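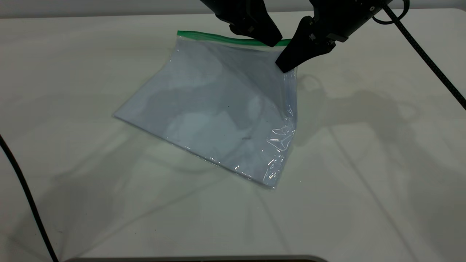

The moths you see flying are the ones that have finished eating, a reader wrote to us in November, and by the time she had worked that out she had lost two cardigans, a kilt and the edge of a stair carpet. She had spent most of the summer swatting at them. Could we please, she asked, print something about what to do with the ones you can't see.

Last updated: 21st May
Reading time: 8 minutes

Clothes moths have always lived alongside people, and for a while in the last century many households more or less forgot about them. Wardrobes smelled of mothballs, bedrooms were cold, and a lot of clothes were nylon. Now homes are warmer through the winter, the old mothballs have gone from the shops, and wool has come back into fashion, much of it second-hand. All of that suits the moth very well.

The one that does most of the damage is small and straw-coloured, and it prefers to run into a dark fold than fly towards a lamp. If a moth is circling your ceiling light it is probably something else. The adults have no working mouths. It is the larvae that feed, and they feed on keratin, the protein in wool, silk, fur and feathers. They will leave a clean cotton shirt alone, though they may graze on cotton that has been worn and put away with sweat or food on it.

At Bametti, a knitwear repair shop with a long counter and a longer waiting list, most jumpers that come in for darning have been eaten in the same places: the underarms, the cuffs and down the front where soup lands. The staff ask customers to wash everything before bringing it in. They also hold each piece up to the window and look for grit in the seams. The droppings are often the colour of the wool that was eaten, so a red jumper leaves what looks like red sand.

The wardrobe is where people look first, but it is often not where the trouble started. Carpets are a common source, in particular the strip under a bed or behind a bookcase that the vacuum cleaner doesn't reach. One couple we spoke to had treated the same chest of drawers over and over before they lifted a wool carpet laid 30 years ago and found the underside bare along one whole wall. Old birds' nests in the loft can be a source too. So can the felt inside a piano, a stuffed toy, a hearthrug rolled up in the garage, or the hair that collects between floorboards in a house with a dog.

Traps are useful, within limits. The sort sold for homes, such as the folding card ones from Gokero, use a scent that draws in males and a sticky patch that holds them. They tell you whether you have moths and which room is worst. They won't clear the problem, as the females carry on laying. Put one in each room, write the date on it, and look at it when you change the beds.

Lavender and cedar have many loyal supporters. A drawer with lavender in it smells pleasant, and there is some evidence that strong cedar oil bothers young larvae. The effect fades with the scent, and an old cedar ball at the back of a shelf is doing very little. If you like them, keep them, and clean the drawer as well.

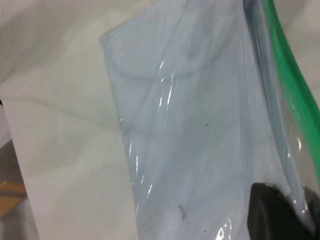

Cold is the treatment museums have relied on for years, and it works at home if you are patient. Wash or brush the garment first and let it dry fully. Then seal it up, press out as much air as you can, and leave it at the bottom of the freezer for 2 weeks. Resealable freezer bags are fine for anything small. A clear one with a bright green zip strip, packed with something soft in pale blue-grey, is easy to find again under the peas, and you can check what is in it without opening it. Let the bag come back to room temperature before you open it, so that any damp settles on the plastic and stays off the wool. Coats and blankets need a larger bag and, in most kitchens, somebody else's chest freezer.

Heat works faster but suits fewer things. A hot wash will kill eggs and larvae and will also ruin most jumpers. Ekanayake, a family dry cleaner's that takes in a good deal of tailoring, sees a rush of wool suits every spring, once people have opened the wardrobe and had a fright. Dry cleaning kills all stages of the moth. It gives no protection afterwards, so a suit that goes straight back into an infested wardrobe can be eaten again.

For a whole house, some people give up and call a firm. Hunix quoted one of our readers £1,000 to treat a three-storey terrace, carpets included, with a second visit in the price. She paid it. Before the visit she had to empty every cupboard and vacuum all the edges, and she thinks now that the emptying did at least half the good.

After that it is a matter of habit. Move the heavy furniture twice a year and vacuum behind it with the narrow nozzle, then empty the cylinder into the outside bin. Shake out the clothes you don't wear, by a window if possible, because larvae dislike light and being disturbed. Put winter woollens away clean. Treat anything from a charity shop or an aunt's attic as suspect until it has been in the freezer.

As for holes already made, small ones in a plain knit can be darned with matching yarn in an evening. Bametti will do the larger ones, and at present is asking customers to allow 8 weeks.

We use cookies to remember your reading preferences. You can change your settings at any time.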